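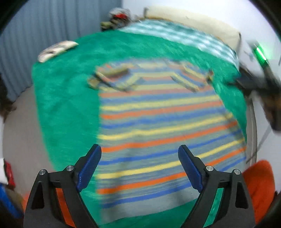 Jurnaseck Institute | Soft Goods Manipulation Group | Opinion

Give Me the Messy Bed

I have spent a good part of this spring arguing for ordinary bedrooms, and I would like to do it once more in writing, where I can't be interrupted.

Our folding model, Esby, learns from demonstrations. A person holds a gripper in each hand, folds something, and the recording becomes one example. In March we had 1000 of them, nearly all made on the white table in the Trummer lab with the same towels under the same lamps. Esby got very good at that table. Then we tried it on a bed, with a blanket underneath the thing to be folded, and it managed 29 folds out of 80 tries.

I was delighted! (I may have been alone in this.) A result like that tells you exactly where to go next, and where we went was into people's homes.

A striped sweater on a fleece blanket is a wonderful teacher. The fleece is fuzzy and soft and gives under your fingers, so you can't slide along it the way you slide along a tabletop. The sleeves never land the same way twice. A knit stretches when you lift it, and
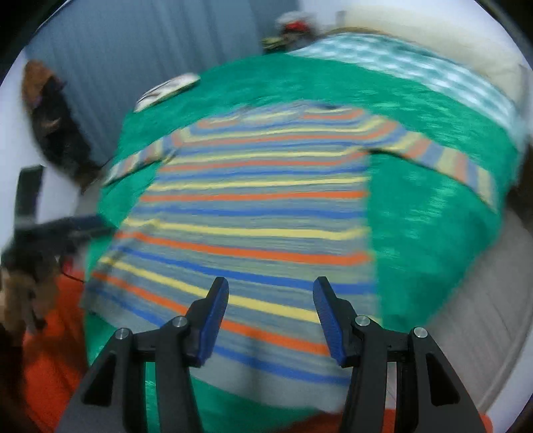 the person holding the grippers has to feel for that and slow down. All of that care goes into the recording. I don't know how you would write it down as a rule, and I have tried.

The usual objection is that home recordings are uneven. They are. The light changes, there is stuff on the bed, people fold the way their mothers did. My colleagues at our Pridthorpe site would like every session to begin from the same marked position, and I see the appeal when you are the one doing the cleanup afterward. But I would take 70 examples from seven different bedrooms over another few hundred from the table, and I'd take them gladly.

So please keep the pillows where they are. Let people start a fold badly and fix it, and keep the fixing in. Next I want fitted sheets.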